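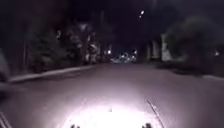 Night round, on an empty street with the headlight on.

Questions and answers: robots and daily chores

Dratier runs small delivery robots in Restcombe and Stuton and tests other machines for the home and the workshop. People write to us every week and ask if a machine can already do this or that job. We collected the most frequent questions on one page. Last updated 5 May 2021.

Can a robot do my housework yet?

Some of it. A robot vacuum cleaner will clean a flat floor well enough, if you first pick up the socks and the cables. A robot mower will cut a simple lawn. These are machines for one job each. A machine which goes from room to room, sees what is necessary and does it is not something you can buy from us, and we do not know a shop where you can.

Why is driving along a street easier than clearing a table?

On the street the robot must mainly not touch anything. It stays between the kerbs, keeps its distance from what is in front and stops when it is unsure. On the table it must touch everything, and each thing in a different way. A glass, a wet spoon and a paper napkin need three different grips. If the robot stops in the middle of the road, it waits and our operator looks. If it stops in the middle of lifting a full glass, you have a wet carpet.

This does not mean the street is easy. It took our team a long time to come so far, and we still find new problems after each change of season.

Do the delivery robots really work in the dark?

Yes, the evening and night rounds are a normal part of the service. The robot has its own headlight, and the light falls strongest on the ground directly in front. Further away the robot has much less to work with. Trees and bushes along a kerb become one dark mass, and a thin pole between them is difficult to separate from the shadow. For this reason we drive slower at night than in daytime on the same street.

Is the headlight too bright for people who walk towards it?

We had complaints in February, mostly from Stuton, and they were justified. The lamp is now turned lower, so that the bright patch lies on the road surface and does not shine into the face of an adult. For small children and dogs it can still be unpleasant. If you meet a robot and the light disturbs you, please write to us with the street and the hour.

What does the robot see that I do not see?

At night, very often less than you see. A person who looks down a dark street understands at once that the lights at the far end are lamps, or windows, or cars. For the camera they are white points. The software must decide if a point moves, and for this it needs several pictures one after another. In daylight the situation is better, but a person is still faster in understanding what is strange and what is normal.

What does it bring, and how heavy can it be?

Groceries, medicines from the pharmacy, small parcels and warm meals. Drinks in glass bottles are allowed if the shop packs them standing. We do not carry live animals (yes, we were asked), petrol or gas cartridges. In Restcombe 116 households are registered for the evening round at present, and 89 in Stuton.

Will it carry the bags up to my door?

To the door, if there is a level path. Up the stairs, no. The robot has wheels and a high kerb is already a serious matter for it. If you live on the second floor you must come down, or ask a neighbour. We tested a stair-climbing base for some months and we stopped the test, the machine was too heavy to use safely in a narrow staircase.

And then it puts the shopping in the fridge?

No. You open the lid and take out the bags yourself. Unpacking sounds like a small thing, but it is a good example of how far there is still to go. The machine would need to open a soft bag, find the eggs under the bread, open a fridge door which is a little sticky, and choose a free place on a shelf. We can show each of these steps in our workshop on a good day. All of them together, in a kitchen the machine has not seen before, we cannot show.

Can it fold laundry?

Our test arm, which we call Sibiya, can fold a hand towel if the towel lies flat when it begins. With shirts it is slow and the result is not nice. Fitted sheets we do not try. (Most of us cannot fold them either.)

What about the shop floor? Is it better there than at home?

In general yes, and the cause is that a workshop can be arranged for the machine. The boxes have one size, the parts always lie in the same tray, the lamp is always on. At home nobody wants to live like this. The jobs which work well today are moving full trolleys from one place to another, taking equal parts out of a tray, sweeping wide floors and reading labels. The jobs which do not work well are those with cables, bags, cloth or anything which was packed in a hurry.

We run a small parts store in Stuton with 380 bins. The machine brings the right bin to the table. A person takes out the screws and puts them in the envelope. We measured it both ways, and the person is faster for this last step, with fewer mistakes.

Does a person control the robot from far away?

Sometimes. The robot drives alone on streets it knows, and an operator is on duty during all rounds. When the robot asks for help, the operator looks through the camera and either confirms the way or drives it slowly by hand. Roadworks, a badly parked van or rubbish bins on collection morning are the usual occasions. On a quiet street without cars there is little for the operator to do.

Do you keep the video?

We keep the pictures from moments when the robot asked for help, and short parts of ordinary driving for training the software. Faces and number plates are blurred before our engineers work with them. If you want to know whether you are in a recording, send us the place and time and we will look.

How much would a home robot cost if I wanted one today?

For one job, the price of a good household appliance. For an arm like our Sibiya, with the camera and the computer, the parts alone cost us more than £3,000, and then somebody must look after it. We advise against buying an arm for the home now. You would spend more time in helping it than in doing the work by yourself.

Will it take away jobs in the shops?

We can only speak about the shops we work with. There the staff pack the orders as before, and the delivery drivers now take the long routes outside the town, where our robots do not go. How it will be in ten years we do not know, and we prefer not to promise.

What should I do if a robot stands still in front of my house?

Please wait a few minutes first. It is probably asking for help and the operator is looking at the pictures. If it is in your way, you may push it gently to the side by its body — please not by the antenna, this part breaks easily. The telephone number is on the lid.

Can I come and see the machines?

The workshop in Restcombe is open to visitors by appointment. School classes are welcome too. Write to us through the contact form and say how many people are coming, and if somebody needs a step-free entrance, so that we can open the side gate.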